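Istevex Macro Desk, version 2: review

Istevex sells a desktop program for people who follow economic data for a living. It collects releases from national statistics offices, stores every revision, and lets the user build charts and small forecasting models on top. I ran version 2 from February through the next two quarterly GDP rounds, mostly on East Asian series, on a laptop with 16 GB of memory.

Installation and first load

The installer is plain. The first sync pulled 1000 series, the cap on the standard license, and finished before lunch. Later syncs fetch only changed values. The program keeps each vintage of a series as its own record, so a GDP figure as first published can be set beside the same figure two years later. Most cheaper tools overwrite the old number.

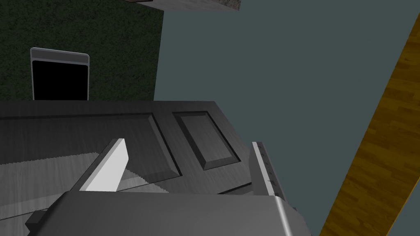
Series are found by country, topic or source code. Search by source code is fast and exact. Search by topic is weaker: typing "fixed investment" returned monthly year-to-date totals mixed in with quarterly flows, and the results list doesn't show the unit until a series is opened. Anyone working with Chinese investment data will know why this matters. Year-to-date totals have to be differenced before they can be compared with anything, and the tool to do that sits two menus deep, under Transform, then Cumulative.

Seasonal adjustment

Two methods are offered. Both handle fixed holidays well. Moving holidays need a calendar file, and the one supplied for Lunar New Year worked without changes on retail sales and exports. With the file turned off, the January and February export figures swung by as much as 19 percent between adjusted runs. With it on, the swing was small enough to ignore.

The manual, written by Parvathi Sundaram, is good on this subject and gives the formulas in full. It is thin on trade-weighted indexes, where the user has to work out the base year from the sample files.
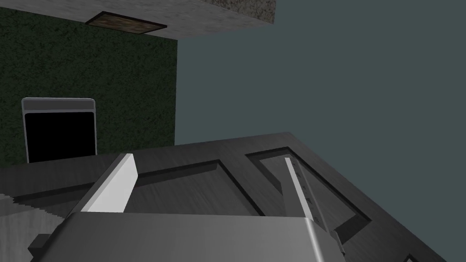

Gripper with its two fingers apart, nothing held.

Charts

Line and bar charts export cleanly to vector formats. Stacked contribution charts, the kind that split growth into consumption, investment and net exports, put negative values in the wrong order in the legend. Istevex support confirmed the fault and suggested sorting by hand. Fonts can be changed for a whole project but not for one chart.

Forecasting module

The module fits small bridge models that turn monthly indicators into a quarterly growth estimate. I used 37 indicators, including electricity output, freight volume, steel prices and robot production. Each can be given a short label and a thumbnail for the dashboard. Labels longer than two words get clipped. Estimation takes a few seconds, and the output lists the weight on every input, along with the change from the previous run. 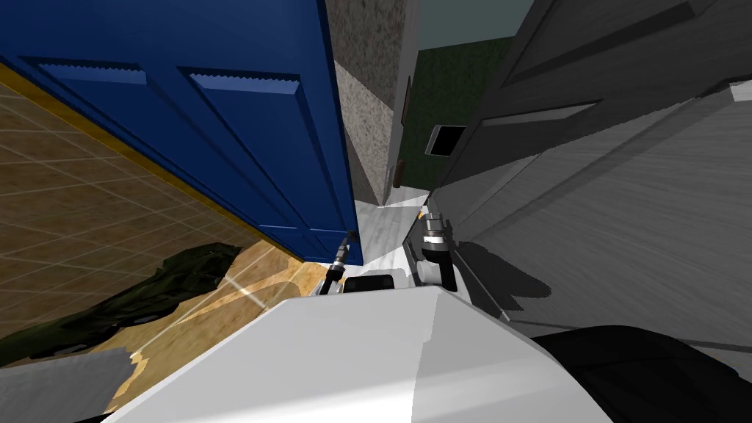
Scenario runs are the weakest part of the package. A stimulus scenario can be entered as a path for public investment or for bank credit, but the two can't be linked, so a user who raises one has to adjust the other separately. Momis, the closest rival, links them by default. Even so, the dashboard holds up well in daily use. Scenario results can be saved under a name and compared side by side.

Price and support

The standard license is billed by the year and covers one machine. A second machine costs half as much again. Support answers by email only. Chandrasekhar Venkataraman handled both of my tickets and replied the same afternoon each time.

Verdict

Recommended for vintage data and holiday adjustment. For policy scenarios, Momis is the better buy. Users who need only charts can get by with the free tier, which has no forecasting module and updates once a day at 6 a.m.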